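10/2/24 -- bedroom tidy, Hornthorpe sim build

OK so, picking up from where Ximena left the bedroom task in July. The question on the whiteboard is still "can it put things away yet," and my answer this morning is still "sort of, if you're patient and you don't own much."

Ran 29 episodes before lunch with the new Kuromeck planner. The instruction was the plain one, "put the socks in the dresser." It finished 6. Siebe thinks that's bad, I think it's kind of great, considering we were at 2 with the old planner! Most of the failures are the same failure: it gets to the dresser fine and then can't settle on a knob. The knobs are tiny, and at the resolution we render at they're specks. Itzel has been saying this for ages and I owe her a coffee.

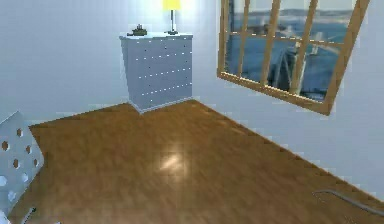
Other thing eating my time is the floor. We kept the shiny finish because real people have shiny floors, but the depth estimate goes weird over the glare and the base slows way down, like it's tiptoeing around a puddle. Rutilio wants to switch to a matte floor and move on. I'd keep it a while longer -- if it can't cope with a polished floor in here, it won't cope with my aunt's hallway. Maybe we do both and compare, cheap enough to run overnight.

Also noticed the planner treats the lamp on top of the dresser as something to stay very far away from. Good instinct, but it makes the top drawer close to unreachable with the arm poses it likes. Asked Gumaro if we can shrink the keep-out margin for things that are standing still. He says yes, but wants to look at the Sayegh collision settings first (fair, last time I touched those the arm went through a wall).

So, chores. If somebody asked me today I'd say it drives around a bedroom pretty well and it's a lousy roommate. Folding is a whole other notebook.

To do:
Re-render with bigger knobs, same seeds
Matte floor vs shiny floor, overnight
Ask Ximena where the Ferum gripper config went
Coffee for Itzel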